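Wilitz lab adds 978 simulated runs to household robot training set

Last updated: June 28, 2022
53 shares | 2 comments

A team in Wilitz has finished the first large batch of practice runs for a two-armed household robot, all of them carried out inside a computer simulation. The batch holds 978 recorded runs and will be used to train a learning system that copies what a human operator does.

The work is being done at Altia, a small robotics company that moved into the old telephone exchange on Nurkmont Street last year. Operators sit at a desk, put on a headset and steer a simulated robot through a furnished room. The software saves what the robot sees from its head and how each joint moves. Later, the learning system is asked to produce the same kind of movement without anyone at the controls.

"We want a lot of ordinary attempts, including clumsy ones," said Marlina Lau, who runs data collection at the company. "If every run looks the same, the system learns one room and one way of standing in it."

For that reason the rooms are changed between sessions. Wall finishes, floor colors and furniture are swapped by a script before the operator logs in, and the combinations can look odd. Brick may turn up next to a plain dark wall, and a cabinet may come out purple or deep red. The starting position of the robot is changed too, so the operator sometimes begins right up against a piece of furniture and has to work out where the arms are.
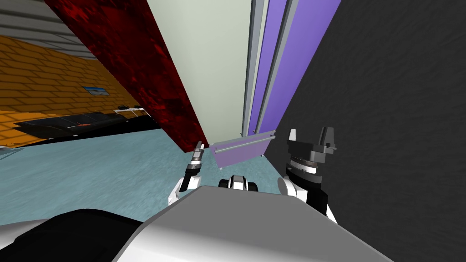 Close work near furniture takes up most of an operator's day. The company's task list is heavy on drawers, doors and shelves, and Lau said these are the runs that get thrown out most often. An arm bumps a panel, or a gripper closes beside a handle and not on it. Runs with a small mistake followed by a correction are kept. Runs where the operator gives up are marked and stored in a separate folder, and they are not part of the 978.

Each run is checked twice — once by a program that looks for missing data, and once by a person who watches the recording at double speed. The second check was added in the spring after a batch was found to have the left and right arm readings swapped. That batch had to be redone.

Operators work in pairs and trade places during a shift. One steers while the other types a short label for what was attempted. Labels are kept to plain phrases such as "open the drawer" or "close the cabinet door." The company had been using longer descriptions, but operators wrote them so differently that they were hard to sort.

Tilted views have been a common complaint. When the robot bends forward or turns its head, the room tips in the headset with it, and new operators tend to need breaks. Sessions were shortened in response. Lau said the company looked at leveling the view for the operator and decided against it, as the learning system will be given the same head view and has to cope with it.

The simulated runs cost much less than runs on hardware, but they leave gaps. Contact between a gripper and a handle is simplified in the software, and things slide or stick in ways they would not in a kitchen. Altia plans to follow the simulated batch with around 300 runs on a physical robot, starting in July. Those will take place at the Rondonuwu building across the parking lot, where a test kitchen is being fitted out.

Work on the kitchen is behind schedule. The cabinets were delivered, but the floor has to be leveled before they go in, and the contractor is waiting on a part for the ventilation system. Lau said the first physical runs could be done in an open room with a single cabinet if the kitchen is not ready in time.

The company has not said when the full set will be released, or whether it will be free to use. Two universities have asked for early access, according to Lau, who declined to name them. A short sample with a handful of runs is expected to go online before the physical work begins — mainly so that outside groups can check the file format and report problems.

Altia is also looking for more part-time operators for the summer. Applicants do not need a background in robotics, but they do have to complete a paid trial session in the headset. Shifts run mornings and early evenings, and training is given on site.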